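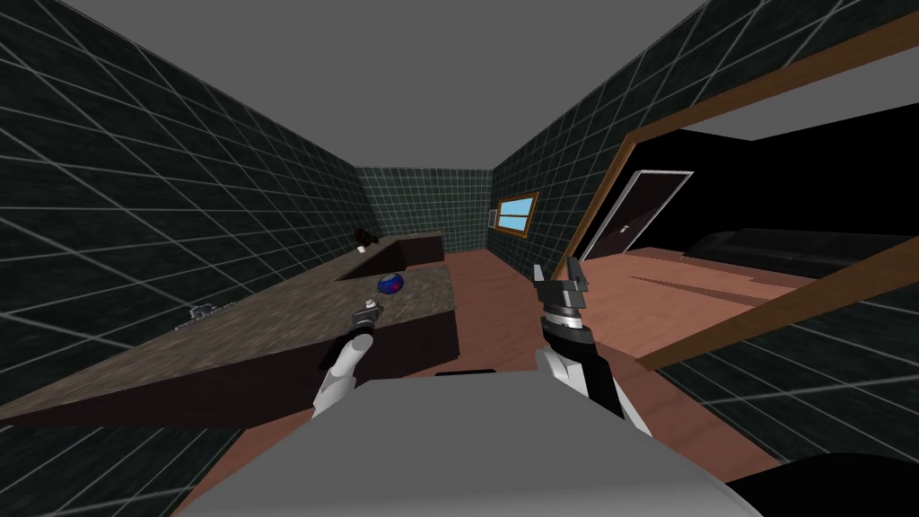
Head camera view in the dark-tiled galley kitchen, with both arms forward.

Cilel kitchen pack for two-armed robots, reviewed
By Maricel Barredo
Sun 23 March

Fliline has been selling its Cilel simulator for a while now, mostly to people who work with warehouse arms. The kitchen pack is newer and is aimed at people who want a two-armed robot doing household jobs before they let it near a real worktop. I paid for it myself through the Voltville shop and have used it on most working days for five weeks. I run it with the Cruzado upper body model, which comes with the pack.

What you get

The pack is a set of 746 kitchens, a library of 1,974 objects, the Cruzado model with its grippers, and a small set of ready-made tasks. It needs the base simulator, which is a separate purchase if you don't already have it. A single-seat licence for the pack costs 500 pounds and covers one year of updates. After that the pack carries on working but you stay on the last version you downloaded. There is no monthly option. I would have liked one, because plenty of small teams only need this sort of thing for the length of one project.

Installation was dull, in a good way. I downloaded it overnight, pointed the simulator at the folder and had a kitchen open before my first cup of tea was finished. The licence check needs an internet connection the first time and then again every month. If you work in a building with a locked-down network, ask Fliline for the offline key before you pay. They do supply one, but it took them four days to send mine.

The kitchens

The kitchens are made by combining room shapes with sets of surfaces. You can pick a room by number or let the software choose. I have spent most of my time in a narrow galley with dark tiles, stone-effect worktops and an opening through to the next room. It's a good room for testing, as there isn't much space for two arms and a careless reach soon finds a wall.

The room shapes are sensible. Worktops are at believable heights and the gaps between furniture are the sort of gaps you find in real flats. The surfaces are more mixed. Some of the stone textures are quite coarse, and on a few worktops the speckle is so busy that small grey objects nearly vanish into it. That may be useful if you want a hard case for your vision model. I would still like to be able to filter for it, and at the moment you can't.

Dark rooms are properly dark. The adjoining spaces get very little light under the default settings, and black furniture against a black wall is hard to make out. There is a brightness slider in the scene menu, but it raises everything together and the ceiling washes out before the far corners improve. You can add your own lights in the scene file. The manual gives this half a page, and the units in that half page are wrong. Fliline's support confirmed the mistake and sent me the right ones.

Driving the arms

You can control the Cruzado model from a script, from a pair of hand controllers or by playing back a recording. I used the hand controllers for most of my demonstrations. There is a slight lag, which I got used to in a day or so, and the arms go where you ask them to go. The wrists are the weak point. Turn your hand too far and the simulated wrist stops at its joint limit without any signal to the person holding the controller. A buzz or a colour change would be enough.

The head camera is set rather wide by default. You see a lot of the room, plus a good deal of the robot's own body along the bottom of the view. Some people will want to narrow it. I left mine alone, because my real camera has a similar lens and I need the two views to match.

Grasping is the part I was most suspicious of before I bought the pack. Older simulators tend to cheat by gluing an object to the fingers once they close. Here you can choose. The default is proper contact, with friction worked out at the fingertips, and there is an assisted mode for anyone who only cares about the movement of the arms. I tried both and went back to contact every time. Assisted mode snaps objects into place in a way that looks wrong in recordings, and I would not train on it.
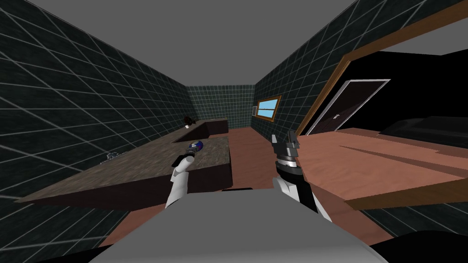
Left gripper holding the small round object above the counter.

Round objects are a fair test of any contact model. With the fingers centred, the default settings worked well for me. With them off-centre, the ball squirts out sideways and rolls, much as a real one does. My only complaint is how long it rolls. The rolling friction is set too low for most of the light objects in the library, and on a long worktop you can spend a while waiting for something to come to rest before you can start again. You can change the value per object, or for the whole library with one line in the settings file. I doubled it and was happier.

Flat items are harder. Thin things lying flush on a worktop are close to impossible to lift with these grippers unless you drag them to an edge first. I don't count that against the pack. It's the same on my bench.

Recording and playback

Each run can be saved as joint positions, camera views, or both. I collected 1,000 demonstrations for a simple pick and place task, shared between two of us over two weeks. The files are tidy and the timestamps line up across cameras, which I checked because I have been caught out before with other software. Four recordings were damaged. All four came from the same afternoon, when my disk was nearly full, so I'm inclined to blame myself, though a warning would have been welcome.

Playback is exact as long as you use the same version of the simulator. An update arrived in my third week and altered the solver slightly. After that, some of my older recordings played back with the object ending up a little to one side, and a few dropped it altogether. The release notes did mention the change, near the bottom. If you are part way through collecting data, turn automatic updates off and leave them off until you're done.

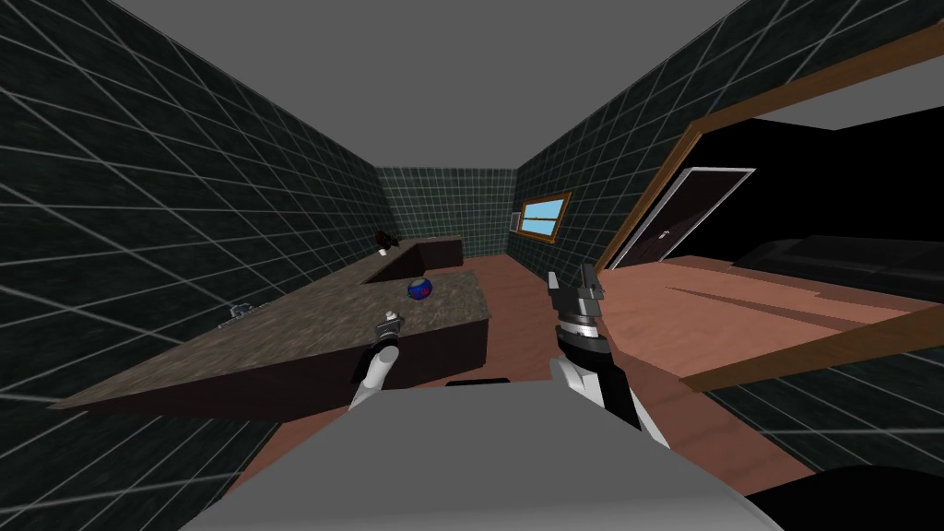 Speed depends on how many cameras you run. On my machine, which has a decent graphics card but is three years old, one head camera gave a smooth picture and was comfortable to drive with. Adding both wrist cameras made the controllers feel sluggish. Running with no display at all is much quicker, and that is how I would suggest doing any large batch of scripted runs. The setting for it is buried under Export for some reason.

The ready-made tasks are thin. There are twelve, and most are a version of moving one thing to another place. Opening doors and drawers works in some kitchens only, and the list of which ones is kept on the Fliline forum instead of in the manual. Writing your own task is not difficult if you know a bit of Python. Mine took a morning, including the time I lost to a misspelt object name that the software accepted without complaint.

Support

I wrote to Fliline five times. Apart from the offline key, replies came within a day and were written by someone who had read the question. They told me the wider set of working drawers is planned for September. I'd treat that as a hope and buy the pack for what it does now.

Would I buy it again?

Yes, for my sort of work. I needed a lot of varied rooms and a two-armed robot that behaved reasonably around small objects, and building that myself would have cost far more than the licence. If your project depends on cupboards and drawers, wait for the update. If you only need one kitchen, and you have someone who can model it, the pack is poor value and the base simulator will do.

Good: plenty of room layouts, honest contact model, clean recordings, helpful support.

Less good: lighting controls, wrist limits with no warning, few ready-made tasks, manual has errors.

Tested with the single-seat licence and the Cruzado model as supplied. I haven't tried the multi-seat version or the cloud service.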